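Hi, I'm Charmaine Mathebula, and I sew and mend bags for a living under the name Jeltis. I get the same handful of emails over and over, so I finally sat down on a Saturday with a pot of coffee and answered them all in one place. If yours isn't in the list, write to me anyway. I like getting mail!

## Ordering and repairs

### What do you fix?

Backpacks, totes, messenger bags, duffels, camera bags, diaper bags and the odd guitar case. Most of what comes in is a busted zipper or a strap that has pulled out of its seam. I also do linings, buckles, torn corners and those mesh side pockets that never seem to last past the first year of school.

I don't do suitcases with hard shells, and I don't do shoes. I tried shoes once. The shoes did not survive, and I bought my cousin a new pair.

### How much will it cost me?

The smallest job I take is $30, and that covers a lot: one new slider, a re-sewn strap, a patch up to the size of your hand. A full zipper replacement on a backpack runs more, and it depends on whether the zipper goes around a curve (curves are slow and make me mutter). Send me two or three pictures of the damage and I'll write back with a price before you mail anything.

If I open up the bag and find something worse inside, I stop and email you. You won't get a surprise bill.

### How long does it take?

Usually 10 working days from the day your bag shows up at my door. June is the exception, when everybody remembers at the same moment that they're going camping. If you need something for a summer trip, please, please send it in the spring.

### Can I get a rush job?

Sometimes! Ask. If I have a gap I'll squeeze you in and I don't charge extra for it. If I don't have a gap I'll say so right away so you can try someone else.

### Do I have to clean my bag first?

Yes, and I mean it kindly. Empty every pocket, shake it out over the trash and wipe the inside with a damp cloth. Let it dry all the way before you box it up. I've opened packages with half a sandwich in them. I send back any money, keys or earrings I find, but the sandwich goes in the bin.

## The bags I make

### Where can I buy one?

Straight from me, by email. I sell three models:

- **The Plerov**, a roll-top backpack. It's the one you've probably seen, and it's the one I carry myself.
- **The Shabalala**, a big open tote named after the street I grew up on. It fits a week of groceries for two people, or one very large cat.
- **The Trekgate**, a small crossbody with a zip pocket in front and a hidden one in back.

I don't have a web store. I had one for a while and spent more time fighting with it than sewing, so now it's just me and a spreadsheet.

### Can I pick my own colors?

For the outside, yes, out of whatever canvas I have on the shelf when you order. I'll send you a snapshot of the rolls. The lining is always light-colored, and I won't budge on that. You have to be able to find your pen in there! A black lining turns a bag into a cave.

### Will you copy a bag I saw somewhere else?

No, sorry. If it's your own old bag that has worn out and you can't get it anymore, that's different, and I love those jobs. Send it in and I'll take a pattern from it. I may have to undo some seams to do that, so tell me up front if you want the old one back in one piece.

### What thread do you use?

Bonded polyester for anything that carries weight, and regular all-purpose polyester for linings. I used to sew with cotton thread on the canvas ones, mostly for looks, and then the straps started coming home to me after a couple of rainy winters. If you own one of those early bags, mail it over and I'll restitch the straps for free. You only pay the postage to get it here.

## Doing it yourself

### My zipper won't stay closed. Do I need a new one?

Maybe not! If the teeth look fine but they pop open behind the slider, the slider is probably worn. Take a pair of pliers and squeeze each side of it very gently, just a hair at a time, testing as you go. Too much and it cracks, and then you do need me. If the teeth are missing or bent, skip the pliers.

For a zipper that sticks, rub a plain candle or a bar of soap along the teeth and run it up and down a dozen times.

### What should I buy to start mending my own stuff?

Less than you think. A pack of heavy needles, one spool of strong thread in dark gray (it disappears on nearly everything), a seam ripper, some clips and a thimble you can stand to wear. Add a sewing machine later, if you find that you enjoy it. My first one was a hand-me-down that only went forward, and I made about 3000 mistakes on it.

### What kind of table should I work on?

Flat, steady and bigger than you planned for. A bag laid open takes up a crazy amount of room, and if half of it hangs off the side, the weight pulls your lines crooked. A pale top helps a lot when you're hunting for a dropped needle, and I like having grid lines to square the fabric against, even faint ones. Scuffs don't matter as long as nothing snags. 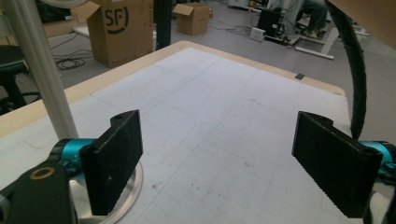 ### How do I wash a canvas bag?

Cold water, mild soap, soft brush, in the tub. Do the inside first, then the outside, then rinse until the water runs clear. Hang it upside down by the bottom corners, out of direct sun. Please don't put it in the dryer. Canvas shrinks and the webbing doesn't, and you end up with a bag that looks like it's shrugging.

For waxed canvas, no soap at all. Brush off the dirt when it's dry and wipe it with a cold cloth. Once it stops beading water it's time to rewax, and I can do that for you too.

### Do you teach classes?

I do a small evening thing now and then, usually strap repair or zippers. You bring a broken bag and go home with a less broken one. I announce dates in my newsletter and spots go fast, so email me with "class" in the subject line and I'll add you.

## Shipping and odds and ends

### How should I pack my bag?

Fold it flat, put it in a plastic bag in case of rain and then in any box or mailer that closes properly. Stick a note inside with your name, your email and what's wrong. I need that note! I once had a blue duffel on my shelf for a whole season with no clue whose it was.

### Can I drop it off in person?

Yes, after 10 in the morning, but email first so I'm home. There's a dog. She's friendly and loud.

### What if the repair doesn't hold?

Send it back and I'll do it over, no charge, no time limit on my stitching. Zippers and buckles I buy in, so if one of those fails I replace it free the first time, and after that you just pay for the part.

### Do you take old bags you can use for parts?

Always. Buckles, webbing, good zippers, D-rings, anything metal that isn't rusty. I can't pay for them, but I'll knock a little off your next repair, so mention it when you write.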